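I have been thinking about extension cords, phone chargers, lamp flex, headphone wires and the whole tangled family, and I've decided that I love them. I'd like to talk you into loving them too, or at least into giving them a decent drawer.

It started with a talk at the library in Drendbridge. Kayode Ajayi repairs radios and small lamps there two evenings a month, and he had been asked to speak on "looking after what you own." He could have talked about anything. He spent the full hour on wires. He passed around a kettle cord that had been wrapped tight around its base every night for years, and you could feel the spot near the plug where it had gone soft. Then he passed around another one, same age, that had been left in big lazy loops. It felt new! I went home and unwound everything in the house.

We have a strange habit of thinking of the cord as the part that doesn't count. People will polish a lamp, buy it a better shade, move it from room to room until the light falls right, and then yank it out of the wall by the wire. When it stops working they say the lamp is broken. Very often the lamp is fine. A few strands of copper have given up inside an inch of rubber, and out goes the whole thing, base and shade and all.

I kept a list after that talk, because I am the kind of person who keeps lists. In my own house, counting the garage, we own over 360 feet of cord. (Yes, I used a tape measure. Yes, it took an afternoon, and I enjoyed every minute.) Most of it had never had a kind thought from anybody. The longest single piece was an orange outdoor one from a hardware store in Grikham that I'd been winding around my elbow since before my daughter was born.

About that elbow. Please stop. I say this with affection, as someone who did it for decades and felt very capable while doing it. Each wrap around the elbow puts a twist in the cord, and the twists add up until the thing curls like a pig's tail and fights you every time you want to mow the lawn. The fix is called over-under coiling. Stagehands and sound people have done it forever. You make one loop the ordinary way, then turn your wrist and make the next one backward, and so on down the line. The twists cancel. When you throw the coil across the yard it goes out straight as a ruler, and I can't tell you how satisfying that is. I did it four times in a row with the neighbors watching.

It takes maybe ten minutes to learn with your hands and far longer to learn from a diagram. Mireille Cordier taught me, in the parking lot behind the old Borbély theater, where she ran the sound for years. She stood next to me and not across from me, so I could copy her hands without flipping them in my head. I think that's a lovely bit of teaching and I've used it since for shoelaces and pie crust.

What I like most is how much your fingers pick up once you start paying attention. You hold a cord lightly and let it slide, and you can feel which way it wants to turn. Thick rubber ones are stubborn. Thin ones are harder in a way, because they'll go along with anything, including a knot.

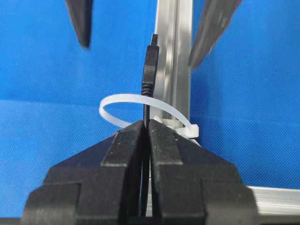
*A thin black cable, held at the fingertips.*

Now, I know there's a case against all this. Cords are cheap. Plenty of things don't have them anymore, and my niece in Arberg will happily tell you that fussing over wires is like fussing over buggy whips. But everything she owns still has to be charged! She has a cord by the bed, one in the car and one in her bag, and she replaces them constantly, because they all split at the neck, and she grabs them by the neck. Hold the plug. Pull the plug. I've told her so often that she now says it along with me.

My drawer, for what it's worth, has soft ties cut from an old bicycle tube and a strip of masking tape on each coil saying what it belongs to. Two of the strips say "no idea." I tried both on the printer last night - neither one fits - and this weekend I'm going to start on the box in the attic.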